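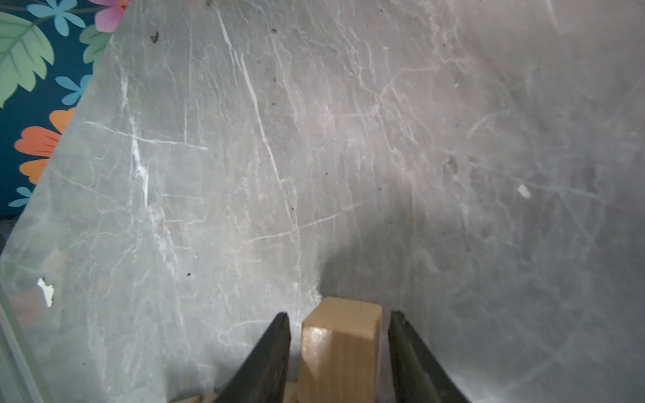

Equipment Planning Officer, Robotics (part-time)

Sorklow is hiring someone to plan and cost the tabletop gripper stations at our Drolcombe centre. The fleet budget is $447 a station for wear parts. You'll get quotes, compare leases and keep the replacement schedule.

What you'll look after

- Spare fingers and wrist cameras
- Handling stock, such as wooden alphabet blocks and plush toys

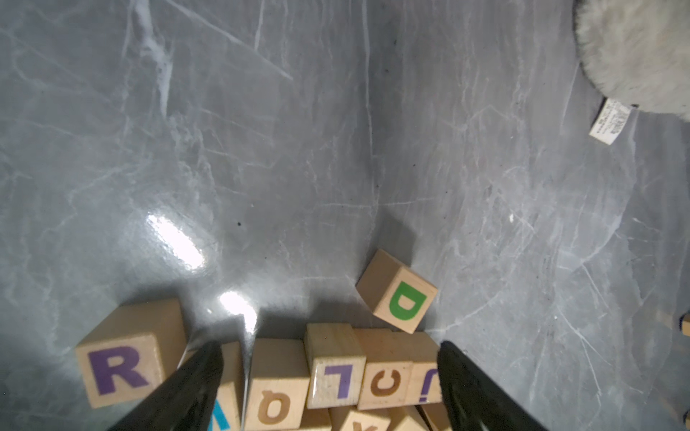 What we need

Purchasing experience and a driver's licence. Knowledge of the Imrie ordering system is helpful. Hours are 19 a week, starting in February. Send a résumé to the Sorklow office, Drolcombe.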